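White bin for cloths: fold them or just throw in?

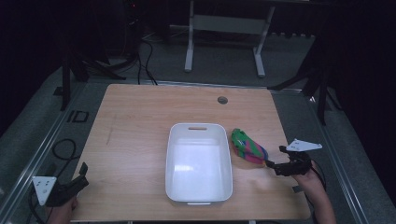
The bin and one of the cloths, on the table.

Tamovent wrote:
Hello all. I bought plastic bins to keep my cloths and small scarves, and now I don't know how to fill them. The bin is white, rectangular, with a low rim and a handle hole at each end. Until now I only bunch the cloth and drop it in, like the green and pink one. My sister-in-law folds everything in three and stands it up. Is it worth the time? I have 28 cloths.
Posted 29 October 2019

Pearce_387 wrote:
Fold. With a low rim, bunched cloths come up over the top very soon and then you can't stack the bins.

Cevum wrote:
I don't agree. For cleaning cloths I never fold, life is short. Scarves are another thing, the thin ones keep every crease.

Tamovent wrote:
Mine are mixed, maybe this is the problem. I can put scarves in one bin and cleaning cloths in the second – but then I need a bigger shelf.

Pearce_387 wrote:
You don't need a bigger shelf if you fold, that was my point. Roll the scarves, please, do not fold them in three.

mosorico wrote:
One question, is the inside smooth? My bins are shiny inside and standing cloths slide down when half of them are gone. I put a piece of cardboard in the middle.

Tamovent wrote:
Yes, it is glossy inside. I will try cardboard. Should it be as high as the rim?

mosorico wrote:
A little lower, or it catches on the shelf above.

Cevum wrote:
Still too much work for cleaning cloths.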